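Tendow Swap Meet Listings

Hi, and welcome! Tendow is a tidy little table of 757 vintage car part listings, typed up from the printed programs of the Sikudden swap meet. Carburetors, hubcaps, dash clocks — it's all in there, and it's a joy to browse.

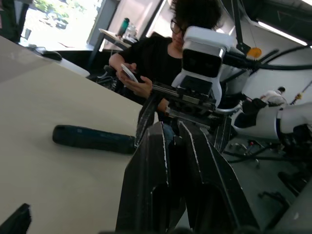
Fig. 1. Gripper and white arm.

Columns: part, make, model_year, asking_price, stall. Prices are in dollars. 113 rows have no model year; leave them blank when you re-export, please.
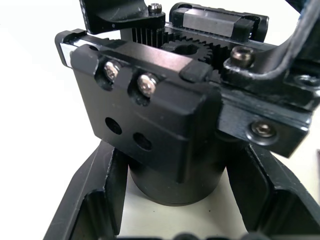

Fig. 2. Carriage block with two socket cap screws.

New in this version: 13 duplicate rows removed, stall numbers fixed (thanks, Larysa Pylypenko!).

Maintainer: Maksym Stetsiuk
Last updated: 17/01/2026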